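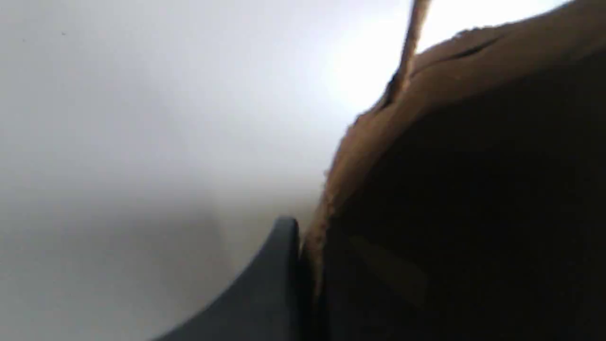 Opting out of the fish practical - anyone's kid done this?

Board index > Schools and animals > Secondary

wivness_mum
My daughter is in Year 9 at Wivness and they've been told the biology group is doing trout heads after half term. She doesn't want to. Not squeamish, she's been veggie since she was tiny and she's thought about it. Teacher said fine but she'd have to sit in the library with a worksheet and she might "miss content". Is that allowed? Does it hurt her mark? Don't want to go in all guns blazing if it's normal.

Henok Tefera
Ask for the alternative in writing. Worksheet in the library isn't an alternative, it's a punishment with pencils. Ours was offered a model and did the same write-up as everyone else.

tealeaf60
It's a fish head from the fishmonger. It would be in the bin otherwise. I honestly can't see who is harmed here

Bezawit_B
Kid is harmed if she's made to do it, tealeaf. Also "would be in the bin" depends on the school. Some buy in whole animals preserved for the job, that's a proper trade. Worth asking where they come from before deciding how cross to be.

tealeaf60
OP said trout heads. Nobody breeds trout for Year 9.

Bezawit_B
I said depends. Read it again

Ustyna Tkachenko
Lab tech here, 2 schools over the years. What happens in most places I've worked: letter goes home first, pupils can say no, they get a video plus the model and label the same diagram. The mark comes from the write up and the test, not from who held the scissors. If Wivness isn't sending a letter first that's the bit I'd raise. Politely, the tech will be the one sorting it and we are on your side more than you'd think.

wivness_mum
No letter. She heard from a friend in the other set. Thanks Ustyna that's really useful, will email tonight. What model do you use? In case they say they haven't got one

Ustyna Tkachenko
We have the Bokberg fish, comes apart, gills lift out. Bit faded now and one fin's gone but it does the job. There's a Graleck one as well which I found fiddly, pegs snap. For hearts we've got Graleck and that one is fine so maybe just bad luck with the fish.

Henok Tefera
Bokberg isn't cheap though is it

Ustyna Tkachenko
No. But you buy it once. Real ones you buy every year and then there's the clearing up, and the smell, and the kid who faints.

graham_the_vet
Going to be unpopular. I'm a vet (retired), I love animals, it was my whole life, and I would not have become one without cutting up a dogfish at school. A plastic gill does not tell you what a gill feels like. You can't learn tissue off a screen. I think we lose somthing if it all goes.

Bezawit_B
How many of the class became vets, Graham? Genuine question. For one who went on, the rest got a dogfish each for what

graham_the_vet
Fair. One, me. But two became nurses. And you don't know at 13 which one you are.

Saron Abdella
2nd year vet nursing here. Most of our anatomy has been models, scans, and donated animals where the owner agreed. I've never felt behind. The first time I handled real tissue was with someone next to me who knew what they were doing and it meant a lot more than it would have at 13 with my mates flicking bits about. Not having a go, just how it was for me.

graham_the_vet
No that's a good point about the flicking. There was flicking.
Donated ones I'm all for.

tealeaf60
So it's ok for vet students but not for Year 9. Where's the line then

Saron Abdella
For me the line is do they need it and did the animal get killed for it. Yours might be somewhere else

mossy_k
Can I ask what software people use? Our school says they've gone "digital" and it's one video on the big screen from years back, you can't see a thing. Not sure that's better tbh

Intan Ong
Mossy we trialled Ağca at my son's school (I'm a governor). You peel the layers back on a tablet, quiz at the end. Kids liked it. Licence was £1000 for the whole school which made people go quiet, but it covers frog, rat, fish, heart, eye. Don't buy without a trial, ours crashed on the older tablets and they took ages to answer emails.

mossy_k
A thousand!! For that they could have a lot of trout

Intan Ong
They could. Comes out less than I expected per pupil over a few years, but yes, it's a big lump up front and science budget is what it is. Some schools share the models between them instead, ask round your nearest ones.

Henok Tefera
Our local schools do the sharing thing. Works ok if someone keeps a list. Nobody kept the list last spring and the heart went missing till July

wivness_mum
Update. Emailed head of science, had a reply by 4pm. Letter's going out to all parents, she says it should have gone already. My daughter can do the model and the same write up, in the room or next door, her choice. Also two others in her set have asked for the same now! They are getting the heads from the market so tealeaf you were right on that.

tealeaf60
Told you. Glad she's sorted though

Bezawit_B
Lovely. Did they say anything about the heart one in Year 10? That's usually pig or lamb

wivness_mum
Didn't ask, will do. She wants to be in the room by the way, says she's not bothered about seeing it just doesn't want to do it.

Ustyna Tkachenko
Sit her near a window. Trout is worse than you'd think by last period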